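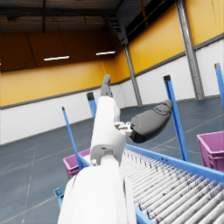
How long should a household keep its utility bills?

Thirteen months is sufficient for most homes, as it allows each bill to be set beside the one for the same month a year earlier.

Posted 16 Feb 2026 by the author, Kiltby

This journal has received several inquiries regarding paper records. The practice followed in this household is set out below. It was adopted after the move from Cullitside, when 66 folders were carried up two flights of stairs and most were found to hold expired warranties.

Bills are filed by month and not by company. The Cumonach water statement arrives quarterly and is placed with the month in which it was paid -- the printed date is disregarded.

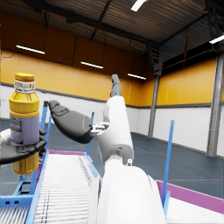 Yellow bottle, upright, with a pale lavender label.

Tax papers are held separately in a Koval box file, which accepts up to 70 sheets before the spring clip loses its grip. Receipts on thermal paper are copied promptly, as several from last June can no longer be read.
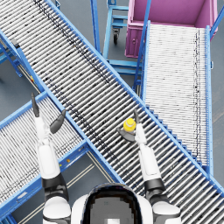 Roller conveyors, seen from above.

Papers past their date are shredded on the first weekend of each quarter. The shredder must rest after 40 sheets. Deeds, birth certificates and pension letters are exempt and remain in the hall cupboard.

A note on appliance manuals will follow.

Last updated: 16:40

Contact | Copyright, all rights reserved | Back to top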